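Accessories / Roof Transport / Load Carriers

The Galtanis roof box is designed for drivers who need additional luggage space for holidays, winter sports or family visits. It is supplied by Tistholm for passenger cars and station wagons already fitted with crossbars. The box opens from both sides and may be mounted by 2 adults with no special tools.

The shell is closed by a central locking system with 4 anchor points. The key can be removed only when every point is fully engaged. Two keys are included in the delivery, and replacements may be ordered using the number stamped on the lock barrel.
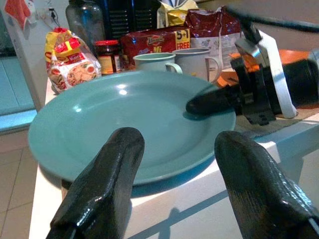
Teal plate with a wide rim, between black gripper fingers.

Customers are asked to check the permitted roof load in the vehicle handbook before ordering. The weight of the crossbars and of the box itself must be included in the calculation. Heavy items should be placed low and toward the center – skis and poles are to be secured with the straps provided.

The Ernska mounting kit is required for vehicles with flush roof rails. It is sold separately under part number 111. Drivers should reduce speed in strong crosswinds and should inspect the clamps after the first hour of travel.

The box should be washed with mild soap and water. Solvents and automatic car washes are not suitable. When not in use, it may be stored upright on the Papadopoulos wall bracket, which is available in gray or black.

Prices and delivery terms are valid as of 31/10/2018.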